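Friday, Haddale shed, started 7.40 am

Glaze tests for the Zisside tile job, round 4. Kiln was at 126 when I got in so left the lid shut and did paperwork. Cracked it to the second prop after morning tea.

Results, top shelf down:

Celadon on the Tomar white body – good. Nice break over the edges, no crawling. Slight pooling in the bottom corners of the pressed tiles, could live with it. Same glaze on the Gilinus stoneware is a washout, goes grey and a bit sad. Not doing that again unless they drop the white body.

Tenmoku, both bodies fine. Thinner dip next time, it ran on the end tile and I had to grind it off the shelf. Batt wash is getting low, need to mix more.

Matt blue – pinholes all over. Either the bisque is too low or I'm rushing the top end. Suspect the second. Last firing had no soak at all and it was worse, so a longer soak this time and see. Don't change the recipe as well or we wont know which did it.

Logging. I've been writing temps on the back of the delivery dockets. Please do not chuck the dockets. They're in the biscuit tin. Anything before November is on the backup drive, I checked, curves all open OK. For the next firing read the pyrometer every half hour and write it down, even if it looks boring.
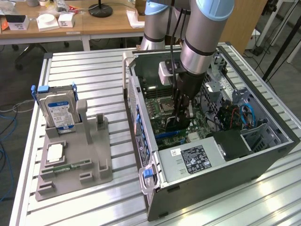
Clay order

Tomar have put the white body up again. Can get the same money off if we take a full pallet but no room for it till the Zisside tiles are out the door. Total for the job is still 2,000 tiles, incl. spares. Pugged bags at the back are stiff as a board, the ones by the roller door are ok. Wet the stiff ones down Monday arvo and wrap them in the old towels.

Rang Gilinus re the grog size, they reckon medium is what we got last time. Doesn't feel like it. Sieve a handful and compare with teh jar on the windowsill.

To do

Mix batt wash
Recut the tile die, left side is dragging
2 more test rows of matt blue, one thick one thin
Element in the bottom ring looks tired – check resistance before the next glaze firing, cold, power off at the wall
Label the buckets!! lids and sides, the lids get swapped
Send Zisside the celadon sample, wrapped properly this time

Drying rack is full. Nothing else gets pressed till the top rows are leather hard and turned. Back in after lunch to unload the bottom shelf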